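Learning the Inside of a Desktop Computer
Project report, Hardware Basics module, Cenley College, Flistville

Our group had to study how a desktop computer is built and write a short guide for first-year students. We had 11 weeks. The guide will be used in the spring, when the old one from Hosovia Press goes out of use.

We began with the case. It is easier to work when the tower lies on its side with the panel off, because all parts then face upward. Blue plastic was a great help to us: on this model the expansion slots and the drive cage have blue pieces, so a beginner can find the places to press. 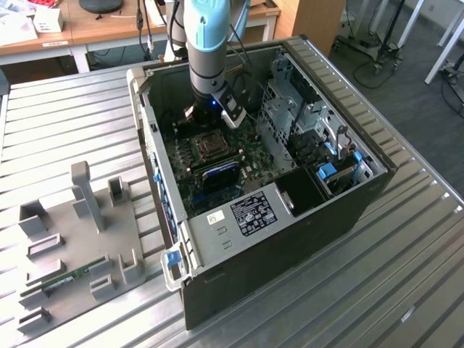
Figure 1. The open tower on its side, with the memory module in the fixture plate to the left.

The second part of our work was about memory. A module has a notch in its row of gold contacts, and the notch must meet the key of the slot. We wrote this step 5 times before our test readers from the Rostami building understood it – our first text used the word "edge" for two different things.
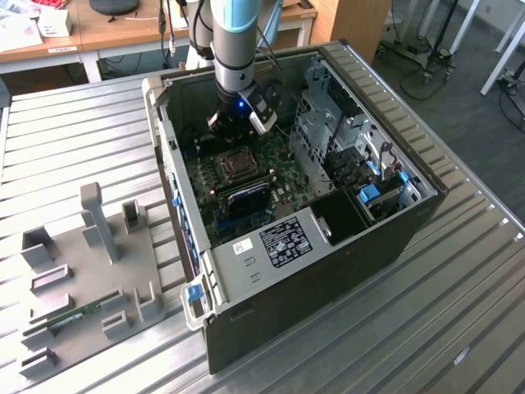
We also decided to keep the processor in a separate chapter. The socket has a metal frame and a lever, and the lever should be opened slowly. A student must hold the processor only by its sides and never touch the contacts. In our first plan this was chapter 2, but our teacher advised to move it after memory, and we agreed with her.

The last chapter is about checking the work. We put 7 points in the list, from the power cable to the latches of the memory slots.
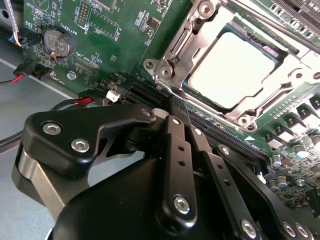

How does a student know that the memory module is fully in its slot?
The latch closes into the notch at the end of the module, and the module sits level along the whole slot. If one end is higher, take it out and begin again.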